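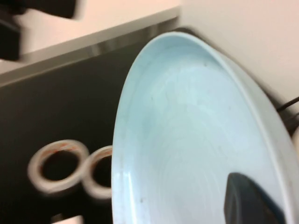

淡青色的那只盘子，内壁有一圈圈的浅纹和小黑点

盘子内壁的圈纹和黑点，洗不掉，是脏还是釉？顺便求教碗架怎么摆

Zanele Jacobs 发表于厨房与收纳版

搬家清箱子，翻出一批旧盘子，数量不多，脾气不小。最让我头疼的是这只浅青色的，釉面发乳白，边沿厚厚一圈。里面有淡淡的旋纹，还有零星小黑点，靠下面一个，上沿附近又一个。我用海绵擦过，用小苏打擦过，最后用指甲抠过，黑点纹丝不动，指甲倒是先认输了。

卖家当年说是 Grullthorpe 窑的手工货，收了我 106 块。我婆婆看了一眼，说是没洗干净。两位权威意见不一，所以来问问大家。

另一件事：我新买了 Flonen 的深灰色碗架，盘子插进去总是往一边歪，半夜能听见它们在厨房里互相打招呼。架子有 40 厘米宽，按理说不该这么挤。说明书只有一页，其中半页是感谢我的购买。

回复

Dumisani Steyn

先说黑点。釉面上的小黑点多半是坯土或釉料里的铁质，烧的时候冒出来的，手工瓷器很常见。分辨方法：盘子擦干，拿到窗边斜着看，用指腹慢慢摸过去。如果黑点在釉层下面，摸着是平的，那就是它的胎记，请你婆婆节哀。如果摸着凸起来，像粘了粒芝麻，先用温水加洗洁精泡 20 分钟，再用塑料刮片轻轻推。别用钢丝球，钢丝球会在浅色釉上留下灰色的金属痕，到时候你又要来发一个帖子。

旋纹一般是拉坯或者修坯时留下的，釉薄的地方看得更清楚。要是盘子里的纹路是灰色的短道子，东一条西一条，那才是刀叉划的，可以用瓷器清洁膏试试，先在盘底找块地方试。

再说碗架，按下面的顺序摆：

一、先看齿的方向。盘子要立在两排齿之间，盘面朝着齿排，底下卡稳了再松手。我家那只白盘子就是这么立的，前面一排细黑齿挡着，后面也有齿靠着。
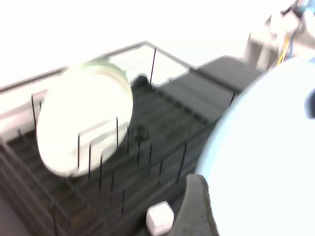 二、大盘靠里，小盘靠外。反过来放的话，每次拿小盘都得先给大盘请安。

三、厚边的盘子隔一道放。你那只边沿厚，硬挤进相邻的齿缝里，旁边的必歪。

四、深一点的盘子微微往前倾，别让凹面朝上接水。我岳父坚持凹面朝上，他的盘子里常年有一小片湖。

五、还歪的话，检查架子底下是不是平的。台面接缝、抹布、一粒米，都够它摇一晚上。

六楼的猫

换 Ultitz 的架子吧，我用了 2110 天，没倒过一个盘子。别问我为什么知道天数。

Mnguni 厨房杂货

黑点不影响使用。盛红烧肉就看不见了。

Zanele Jacobs

补充：摸过了，平的。我婆婆也摸了，她说是脏得很平。碗架底下确实有一粒米，拿掉以后好多了，只剩最左边那只还有点歪，我打算拿它当客人用的。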